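Workshop > Paper and Cardboard > Working from Books

How to build cardboard mechanisms from a book you can't read

Last updated: October

I've wanted a good fat book of mechanisms for years, and the one I finally got is in Chinese. I don't read Chinese! I found it in a secondhand shop in Ullville, opened it to a spread of cranks and sliders and odd little linkages, and took it straight to the register. A mechanism drawing gets you a surprisingly long way with no words at all. But not all the way, and I wasted a lot of cardboard before I settled into a method, so I'm writing it down.

You'll need the book, some tracing paper, a pencil, a ruler, a phone with a translation app, stiff cardboard (I like the gray Radwan board, cereal boxes are too floppy), a craft knife, a surface with a grid on it, and a handful of brass paper fasteners. A hole punch is nice. A sewing awl is nicer.

Pick your drawing

Go through the book once without planning anything. Just look. When a drawing makes you want to wiggle it, stick a tab on the edge of the page and keep going. Then come back and be strict with yourself. For a first build you want something with pivots and straight rods, maybe one slot. Leave the gears alone. I know, the gears are the pretty ones, but cutting teeth out of cardboard with a knife is a miserable evening and they skip anyway. 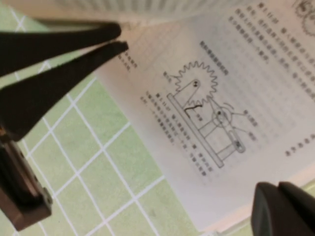

Small print, all of it in Chinese, with line drawings on the same page.

Now, the words. My first instinct was to point the app at a whole page, and what I got back was soup. It reads straight across columns and glues the end of one caption to the middle of another. Do one caption at a time. Lay a piece of scrap paper over everything else, hold the phone square above the lines you want, and take a still photo instead of using the live view (the live view flickers and changes its mind).

Watch for paper that lets the other side show through. Ghosts from the back of the sheet can land right where a thin line ought to be, and I once traced a rod that belonged to a completely different mechanism. Slide a sheet of black paper behind the page you're working on and most of that goes away.

Write the figure number down next to the translation every single time. The captions are only a line or two long and they all start to sound alike. My notebook has an entry that says "the wheel turns the rod on the frame" and I will never know which one I meant. 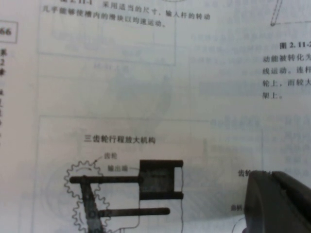
There are a few words that come up over and over, and once you know them you can half guess the rest. 滑块 is slider. 连杆 is connecting rod. 槽 is slot, 轮 is wheel, and 输入杆 is the input rod, meaning the one you push or turn by hand. I copied those onto an index card and it lives inside the front cover. Lahcen Nasr, who is much better at languages than I am, went over the card for me and fixed one of my strokes.

The phrase to be careful with is 适当的尺寸, "suitable dimensions." When a caption says a slider moves at nearly uniform speed given suitable dimensions, it's telling you that the proportions matter and then not telling you what they are. For those, measure the drawing. Measure between the centers of the pivots, not the ends of the rods, and scale every length by the same amount. On my first good one the longest rod came out at 159 mm and I rounded it to 160 for convenience and left the others alone. It ran, but with a little hitch in the stroke that drove me nuts until I recut it.

Trace it, then cut it

Trace each part on its own piece of tracing paper. Don't trace the whole assembly in one go or you'll be trying to work out which line is in front. Mark every pivot with a small cross. A fixed pivot (one that's attached to the frame) gets a circle around the cross.

Prick through the crosses into the cardboard with the awl, then rule the outlines freehand-ish around them. The outline really doesn't matter. A rod can be fat or skinny or have a bend in it, and as long as the holes are the right distance apart it will move the same way. Make the rods a good bit wider than they're drawn, thin ones tear at the hole.

Use the grid for anything that has to be straight or square, especially slots. Line the slot up with a grid line, tape the board down, and cut both long sides before you cut the ends.

About keeping the book open: please don't crack the spine. I hold mine with a clean glass jar on the side I'm not using. Paperbacks will curl up at the corner no matter what, and that's okay so long as the page you're tracing lies flat. 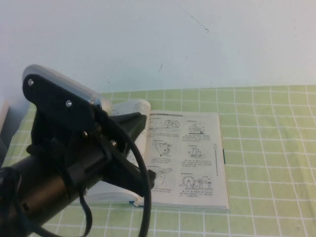 PUTTING IT TOGETHER

Start with the frame, which is just a big piece of board with the fixed pivots in it. Then add the parts from the back layer forward. Put a small cardboard washer between any two parts that cross, and open the legs of the paper fastener only loosely. If it's stiff, loosen things before you start recutting. Nine times out of ten mine was just pinched.

Turn the input slowly through one full turn. If it locks up, note where, and go back to the drawing with your ruler. Usually one hole is off. Sometimes, though, the mechanism was only ever meant to rock back and forth, and you were asking it for a full circle. Mine swings through 126 degrees and then stops dead, and I was all ready to be annoyed until I reread the caption and saw the word for "swing" sitting there.

If a caption just won't translate into anything sensible, look for the same mechanism elsewhere. These things get passed from book to book for generations. I matched one of mine to a plate in a scan of an English handbook from 1865 that Florian Coste had posted on the Joltotia board, nearly line for line, with a much wordier explanation. The old one calls a slider a "block," by the way, which threw me for a bit.

When it works, write the figure number on the back of the frame, plus the pivot distances. I keep the finished ones flat in a portfolio folder, fasteners and all. The tracings go in an envelope taped inside. Next on my list is one with a slotted arm and a wheel, and I think I'll need thicker board for the arm.

Related
- Cutting clean slots in gray board
- Paper fasteners, rivets or thread: which pivot to use
- A walking beam from a shoebox lid
- Tracing from books without hurting them
- Secondhand bookshops in Clostden and Ullville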